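Finish wear on wooden worktops

Introduction

Our group looked at how well three clear finishes protect a pale wooden surface from everyday marks. The finishes were Enix oil, Bremari wax and Fiore varnish. The work was done in June in the school workshop.

Method

We cut 20 test pieces from one board and sanded them with the same grit. Each finish was put on in two coats and left for 8 days. We then rubbed each piece 300 times with a damp cloth and put a drop of cold tea on it overnight. Marks were scored from 0 to 5.

A honey-toned surface with a visible grain was chosen as the target look, so any finish that turned the wood much darker lost a point.

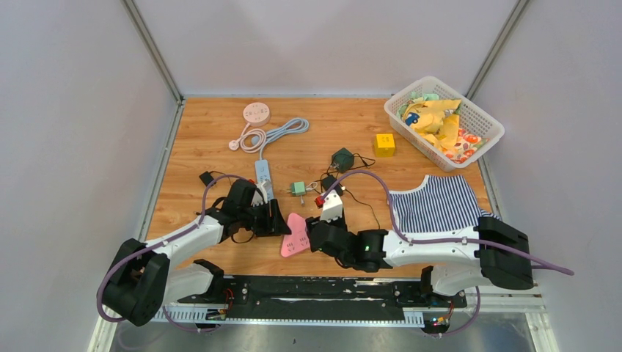
Results

Fiore varnish had the lowest stain score but looked cloudy after rubbing. Enix oil kept its colour and let the tea through on most pieces. Bremari wax came off at the corners. One oiled piece was dropped and left out.

Problems

The Rurnix scales would not settle, so we have no figures for how much finish was used. With more time we would repeat the tea test with a third coat of oil.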